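How do you store used gift wrap and tissue?
Jaruwan Phetsri
2 replies

I save wrapping paper and tissue after birthdays and it ends up as a wad in the closet. Is there a good way to keep it flat, or should I give up and recycle it?

Sakda Yimyam
Sort it first. Anything torn or full of tape goes out.
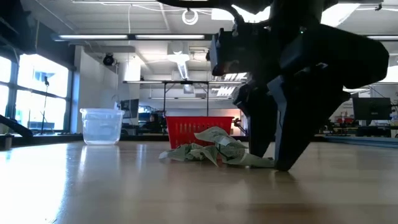

Tissue and thin sheets don't need to be perfect to be worth keeping. A crumpled piece like the pale green one on my table can still be used as filler, so I wouldn't bother smoothing it. I'd put those in a basket with slots in the side, like the red one, and save a clear tub for bows and tags. Flat sheets get rolled up in a tube.

Plarov50
Iron on low, no steam, towel on top. Works for tissue. Don't try it on the shiny stuff.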